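Lockyer uses cookies to remember your settings and show you posts you might like. Accept all | Manage

Plush toys, one clear box, and the best hour of my September

Senthil Devadiga
September, 9:40 p.m.

Okay, thread time. I finally took on the bedroom plush situation and I am so happy with how it went that you're all going to hear about it, start to finish, including the part where I sat on the floor for ages squeezing a stuffed animal (no regrets).

Background for new people: I've been doing one small area at a time since spring. The kitchen drawers were first, then the hall closet, then the shelf of cables I swore I needed. Soft toys were always next on the list and always got bumped.

Soft toys are hard! They don't stack, they don't fold, they all weigh next to nothing and still fill a corner in no time. And they have faces. It's very tough to be firm with something that has a face.

My old system was a giant drawstring sack. Everything went in the top and the ones at the bottom were never seen again. Every time we wanted the one at the bottom, the whole sack got dumped out on the floor, and then guess who was picking it all up.

So the new idea is clear boxes, small ones, with a lid that clips and a handle. Wycliffe Magesa gets full credit for this, he's been telling me for months that if you can see it you'll use it. He does it with his yarn and his place looks amazing.

I was going to order the big tub from Plurby, the one everyone in the Skellulent group has. Then I measured under the bed and it would never have fit. Measure first, friends! A smaller box with a handle turned out to suit us much better anyway, and it's easy to grab.

Step one was getting everybody out in the open, on the tile, where I could see what I had. I love a tile floor for this. Any fluff or stray thread shows up right away and you can sweep when you're done.

Step two, a once-over for each toy. I turn them over, check the seams, feel for thin spots, tug on anything sewn on. Upside down is the way to go because the bottom seam is usually the first one to give. 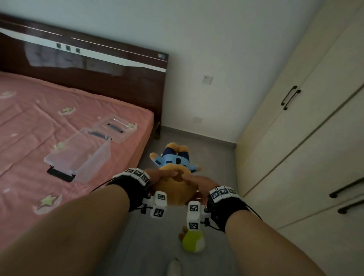
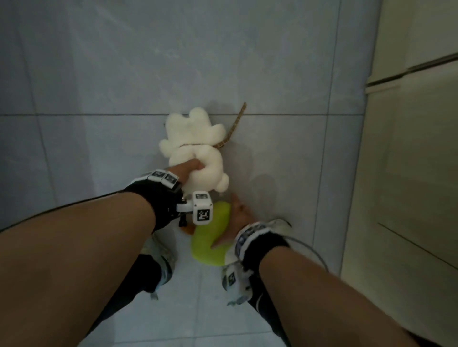
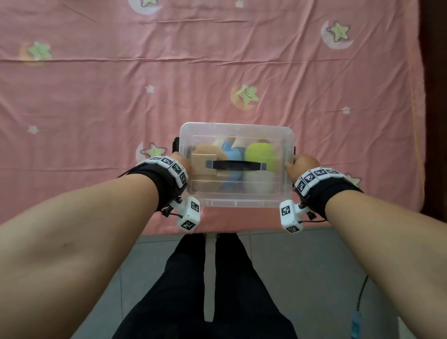

Step three is packing, and I have opinions. Long, skinny toys go in first, standing up. Round ones go next to them, and they squash a little and hold everything in place. The small floppy ones fill whatever gap is left. It's like packing a suitcase but cuter.

Don't overfill! If you have to lean on the lid, take one out. I learned this with the winter hats, where I got the lid down by kneeling on it and then the whole thing popped open at 3 in the morning. I thought somebody was in the house.

Also, leave the funny ones where you can see them through the side. I know it's silly. But pulling out a box and having a little fuzzy shape squished up against the plastic makes me laugh every single time, and I'll take it.

Somebody asked about washing. I wash before storing, never after, and I let them dry a full day longer than I think they need. A damp toy in a closed box is a sad thing to open in the spring. Mesh bag, cool water, gentle cycle, and anything with a strap or a ribbon gets done by hand in the sink.

For brushing out the fluffy ones afterward, a soft pet brush is fantastic. Go slowly and hold the fabric flat with your other hand. I did one while listening to a whole podcast and it came out looking brand new, I was so proud.

What about the ones you can't decide on? I have a "maybe" shelf in the wardrobe. They get 4 weeks. If anyone in the house asks for one of them by name, it comes back out. If not, it goes to the Prelton swap table, where I promise you it will be adored by some toddler within the hour.

I went to that swap last year with one bag and came home with two, so please take my advice on self-control with a grain of salt. There was a knitted owl. What was I supposed to do?

Labels: I'm skipping them on the clear boxes. I did buy a pack of 200 little stickers back when I was doing the pantry, and there are still so many left that I'll be labeling things until I retire. But you can see right in, so why bother?

One more tip from Wycliffe that I'm passing along. Keep one box empty. When something new shows up (birthdays, school fairs, that claw machine by the movie theater) it already has a spot, and you don't end up back at the sack.

The sack, by the way, is now holding spare pillows and doing a great job. I feel like it's found its calling.

Thanks for all the nice replies on the last thread too, I can't believe the cable shelf post got 2,260 likes. It was a shelf of cables! You people are my favorite kind of people.

Next up is the bathroom cabinet, and I already know there are expired cough drops in there. If you have a good trick for tall bottles that keep tipping over, send it my way, I'm starting this weekend.

More from Senthil Devadiga
The cable shelf, before and after
How I fold fitted sheets now (it's not perfect and that's fine)
Hall closet, part two: the coats
Pantry jars I'd buy again
What I brought home from the Prelton swap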